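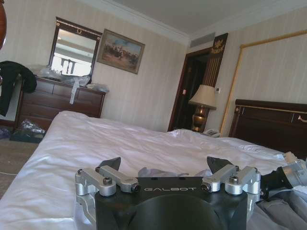
Bedroom Tidying as an Ordered Task: Project Report

5 min read

1. Aim

The project set out to write a working procedure for tidying a furnished bedroom, and to test whether the order of the steps changes the time taken. The module handbook asks for a household task that can be split into stages and repeated under the same conditions. Bedroom tidying was chosen over dishwashing because the items differ more in size, weight and softness, and because the correct place for an item is often a matter of judgement.

2. Room and furniture

The room is in a flat in Sisberg and is let furnished. The main pieces are a large bed with a dark wooden headboard, and a dark wooden chest of drawers against the wall. A rectangular mirror in a dark wooden frame is placed over the chest, with a gold-framed painting to its right. Both stayed in position throughout.

The white sheet belongs to the flat. It has a slight sheen and creases easily, so any item lifted from the bed tends to disturb it.

3. Items

Items were sorted into four classes before the procedure was drafted.

Class A, clothing. The dark green jacket on the chest and the grey garment on the bed belong to this class. Clothing is large and easy to find but must be hung or folded, and this takes most of the handling time.

Class B, bags and papers. White plastic bags and papers had built up on top of the chest. The bags must be opened before a decision can be made, as papers are often mixed in with them.

Class C, small soft pieces. These are thin, light and close in colour to the bedding. A pale lavender piece on a white sheet is easily missed when it lies near a fold.

Class D, bedding. The sheet is handled last in one of the two orders and first in the other.

4. Method

Two orders were compared. In the first, called Gakeo in our notes, the bed is cleared and the sheet pulled flat before the chest is touched. In the second, called Remusora, the chest is cleared first and the bed is left until the end. Each order was run in 9 trials. The items were put back in their starting positions from a floor plan drawn in March. Timing began when the first item was touched and stopped when the sheet was flat.

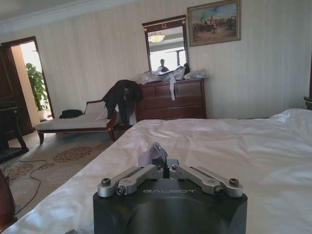

Class C items were picked up singly, by the highest point of the material, and lifted straight up. Dragging them sideways pulled the sheet into new wrinkles and added a second pass. Where a piece lay inside a fold, the fold was opened first.

5. Results

The shortest run was completed in 188 seconds, using Remusora. Gakeo was slower in most trials. The cause was the same each time: clothing from the chest was laid on the bed for folding, and the sheet then had to be straightened again.

Class C items were overlooked in 6 trials, all of them under Remusora. The pieces had been covered by clothing during folding.

6. Changes to the procedure

The final version takes the Class C items off the bed first, then clears the chest, folds the clothing on the bed and finishes with the sheet. It was not timed over a full set of trials. The bags are emptied on the floor beside the chest.

7. Limits

One room was used. The drawers were not sorted, and their contents fall outside the procedure. Starting positions of soft items could be matched only loosely, as fabric does not fall the same way twice. The Crăciun checklist used for scoring has no entry for creases, so flatness of the sheet was judged by eye.

2 comments · 6 shares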